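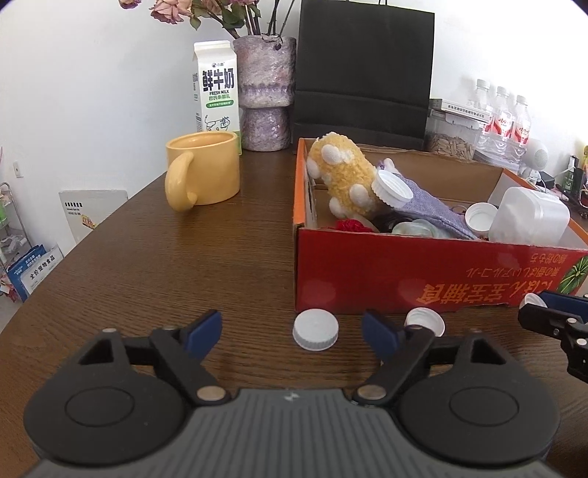 Bottle caps and the red box on the demonstration table, Wandirstead open day

Wandirstead Open Day Recordings: data card

Version 2. Maintained by the Gradari manipulation group. Questions go to the Gilchrist building office, marked "open day data".

Summary

This set holds recordings made with hand-held grippers during the August open day at Wandirstead. Visitors took a pair of grippers and moved household items into and out of a cardboard box on a table. Staff gave a short spoken introduction and then left the operator to work. The set is meant for people studying untrained operators. It is a poor choice for benchmarking, as the items and their layout were not controlled between turns.

Contents

44 episodes, each covering one visitor's turn
Wrist camera video from both grippers
Jaw opening, logged at 20 Hz
Free-text notes by the demonstrator on duty
A file of start and end times for each episode

Total recording time is about 70 minutes. Episodes are numbered in the order they were copied from the devices, which does not always match the order of the turns. Use the times file if order matters.

Tasks

Small rigid items: white bottle caps, picked from the tabletop or from inside the box. Caps lie either way up. The notes give the starting side for some episodes only.

Soft items: a purple cloth, lifted clear of the box and put back. Operators were free to choose where to grip. The cloth was not flattened or folded to a set pattern between turns, so its starting shape varies.

Free play: any item in the box, no goal given. These episodes carry the label "free" and have no success field.
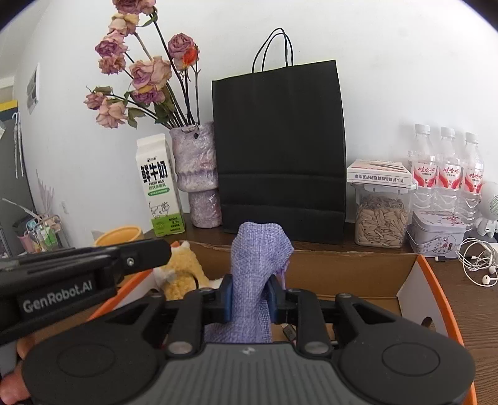
Can the free play episodes be used for training?
They can, but filter them first on the notes field, as several contain long pauses while the visitor talked to staff.

Labels

Success was marked by one demonstrator from the video. Values are 1, 0 and blank. Blank means the marker could not decide. A dropped item that was picked up again within the same episode is marked 1, with "regrasp" added to the notes.

Known faults

The left jaw log in the morning episodes has an offset. A corrected column is supplied next to the raw one.
Audio was removed before release.
Background clutter was left in place all day and was moved at times. Do not use it as a fixed reference.
The clocks of the two grippers drift apart in the longer episodes. Align on jaw closure where possible.

Related sets

The Zirnetti set uses the same file layout and a fixed list of items. Loaders written for it will read this one, apart from the blank success values, which must be handled separately.

Changes since version 1

Corrected jaw column added. Times file added. Spelling of task names made the same throughout.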